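Effect of Surface Finish on Glare and Legibility at Shared Study Tables

Project report, Interior Environments II
Hajar Farouk, Othmane El-Sayed, Tyra Sundqvist
Supervisor: Abdelkrim Bennani

Summary

This report compares three clear finishes for study tables with respect to reflected glare and ease of reading. The work was carried out for the Tazi reading room, where the existing table tops are due for refinishing. Sample panels were prepared in gloss, satin and matte, placed under the existing ceiling lights, and assessed by luminance measurement and by a short reading task. The matte panel gave the lowest reflected luminance but marked easily during cleaning. The satin panel is recommended, together with a change in table orientation.

1. Background

The Tazi reading room is used mainly in the late afternoon and evening. Light comes from a row of tall windows on the west wall and from linear ceiling fixtures mounted parallel to that wall. The tables were set out with their long sides parallel to the fixtures when the room was opened, and the layout has not changed.

Sanaa Benmoussa, who manages the building, passed on a set of written comments from users. Most concerned noise and power outlets. A smaller group concerned glare on the tables, and these were concentrated in the seats facing the windows. Several users reported turning their books at an angle or moving seats after 4 p.m. The project was limited to the glare comments.

Two kinds of glare are distinguished in the course text. Direct glare comes from a bright source in the line of sight. Reflected glare comes from a source mirrored in a surface. A second effect, veiling reflection, occurs when the reflection falls on the page or screen itself and reduces the contrast between print and background. Table finish has no influence on veiling reflection in a glossy page, but it does determine the brightness of the surface surrounding the page.

2. Reflection from finished wood

Bare wood scatters light in many directions. A clear coating adds a smoother layer on top, and part of the incoming light is then reflected at the mirror angle. The smoother the coating, the narrower and brighter the reflection. Manufacturers reduce this effect by adding a flatting agent, usually fine silica, which roughens the surface of the film as it dries.

Wood color matters as well. On a dark table the contrast between the reflection and its surroundings is high, and the edge of the bright area is easily noticed. On a pale table the contrast is lower, but the whole surface is brighter, so the eye adapts to a higher level. Grain also becomes harder to see where the reflection is strong, and the surface can appear almost white at certain viewing angles. 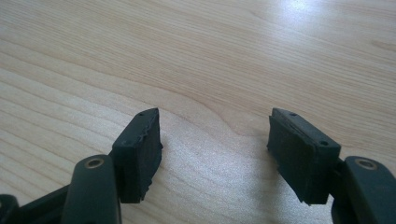 3. Method

3.1 Samples

Panels were cut from one sheet so that the color of the wood would be the same throughout. Each was sanded to the same grit and given two coats of Stenura water-based varnish in gloss, satin or matte. The second coat was applied the following day. All panels were left to cure for a week before measurement.

3.2 Measurement

Luminance was read with a handheld Herkton meter on a tripod at seated eye height. Readings were taken with the blinds closed and the ceiling lights at full output, first with the fixture parallel to the front edge of the table and then with the table turned 90 degrees. The horizontal illuminance at the table was 400 lux. The meter was aimed at the brightest point of each panel, located by eye.

The daylight condition was measured separately on one Monday at 4 p.m. The sky was partly cloudy and the values drifted between readings, so these data are treated as supporting information only.

3.3 Reading task

Participants read three passages of similar length, one at each panel, and then rated comfort on a five-point scale. Passages were printed in black on uncoated white paper. The order of the panels was rotated between participants. Reading time was recorded with a stopwatch.

4. Results

With the table parallel to the fixture, the gloss panel had a peak luminance of 2000 cd/m². The satin panel measured 219 cd/m² at the same position, and the matte panel was lower again. Turning the table moved the reflection away from the reading position and reduced the peak on all panels. The improvement was greatest for gloss, where the reflection had been most concentrated.

Reading times did not differ clearly between panels. Variation between participants was larger than any difference between finishes. Comfort ratings did follow the measurements, with gloss rated lowest. Satin and matte received similar ratings, and a few participants could not tell them apart.

In the cleaning trial, each panel was wiped repeatedly with a damp cloth and a mild detergent from Preltance. The matte panel developed shiny patches in the wiped area. The satin panel showed a slight change visible only at a low angle. The gloss panel was unchanged.

5. Discussion

The lack of an effect on reading time is consistent with the short duration of the task. Discomfort from glare may build up over a longer session, and a test of an hour or more would be needed to examine this. The participants were also all students with normal or corrected vision, and older readers are generally more sensitive to glare.

The peak reading depends strongly on aim. A small shift of the meter on the gloss panel changed the value considerably, and the gloss figure should be read as the upper end of a range. The satin and matte readings were more stable.

6. Recommendations

Refinish the table tops in satin.

Turn the tables so that the long sides are perpendicular to the ceiling fixtures. Floor outlets limit this in the two bays nearest the entrance, where the present layout should be kept.

Lower the west blinds to half height from 3 p.m. between September and the end of the spring term.

Repeat the luminance readings after one year of use, at the same positions and with the same meter.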